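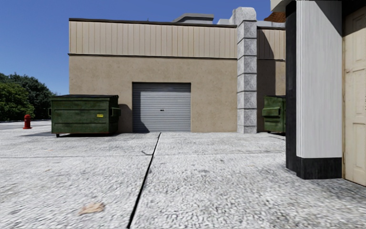 Greenwood Adult Soccer League — Registration and Fixtures

Frequently asked questions

How many teams are in the league?
There are eight teams in each division. Every team plays every other team twice between February and June.

What does it cost to enter a team?
The team fee is $195 for the season. It covers field rental and referees. It does not cover uniforms or balls.

Can I sign up without a team?
Yes. Register as a free agent and Kirsty Lightfoot will pass your details to captains with open roster spots. Placement is not guaranteed.

How long are the games?
Two halves of 47 minutes each, including a fixed two-minute water break. Stoppage time is at the referee's discretion.

What happens if we are short of players?
A team needs at least six players to start. If it has fewer 15 minutes after the scheduled kickoff, the game is recorded as a 3–0 forfeit.

How are ties in the standings broken?
Goal difference first, then goals scored, then the results between the tied teams. If these are all equal, a single playoff game is held at Dodwood Park.

Are metal studs allowed?
No. Molded cleats and turf shoes only. Shin guards are required and must be covered by socks.

How do I appeal a red card?
The captain sends a written appeal to Derek Stockdale by 6 p.m. on the day after the game. The suspension stays in force while the appeal is open.

Can a player switch teams mid-season?
Once, and only before the halfway point. Both captains must sign the transfer form — email is accepted.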